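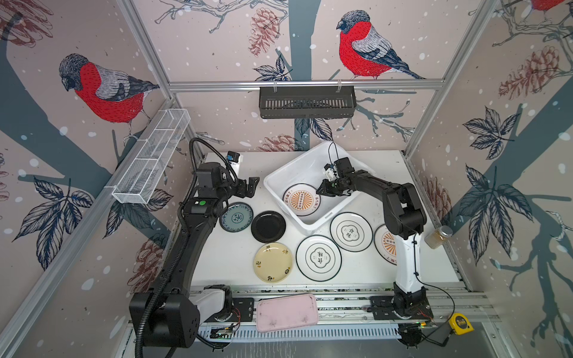
Séance 3 : Décrire un fonds de musée militaire
Dernière mise à jour : 4/11/23
Temps de lecture : 4 minutes

Le fonds Brasotis réunit 3 408 pièces : journaux de marche, états d'effectifs, cartes d'artillerie et correspondance de régiment. Son inventaire, tenu à l'origine par ordre d'entrée, a été repris selon le principe de provenance. Chaque pièce y est rattachée à l'unité qui l'a produite.

La notice comporte quatre zones obligatoires : cote, producteur, dates extrêmes, présentation du contenu.
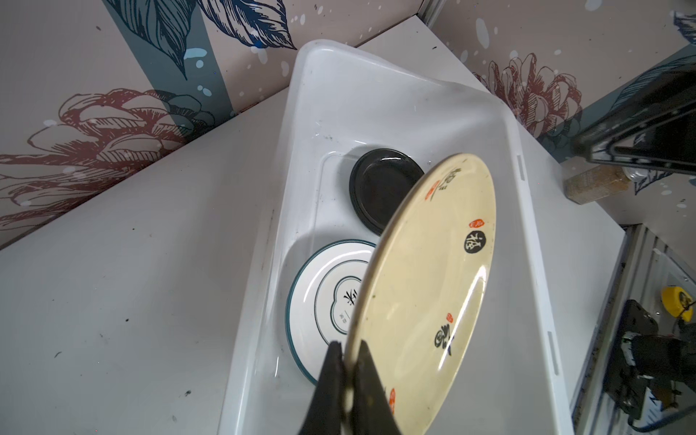 Selon Kendra Cormier, la zone du producteur concentre la plupart des erreurs, les unités ayant souvent changé de nom au cours d'une même campagne. Elle recommande de retenir la dénomination en usage à la date du document.

Les variantes sont portées en note et indexées.

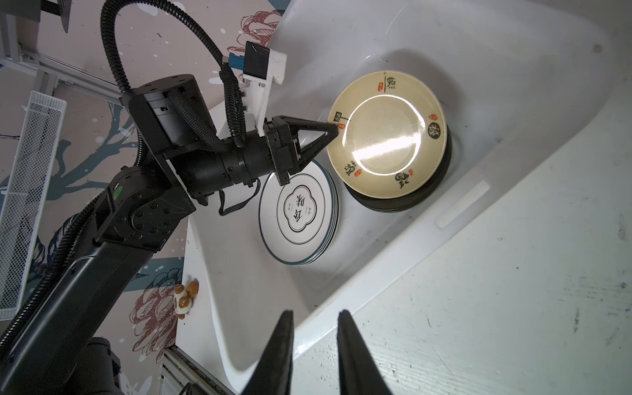 Les cartes font l'objet d'une notice distincte dès lors qu'elles ont été séparées de leur dossier. L'échelle et l'état-major émetteur y figurent toujours.

Travail à rendre en mars : dix notices du sous-fonds Imness.

Documents récents
Séance 2 : Lire un journal de marche
Hadi Nimri, Guide des abréviations militaires
Collection Trakden : plan de classement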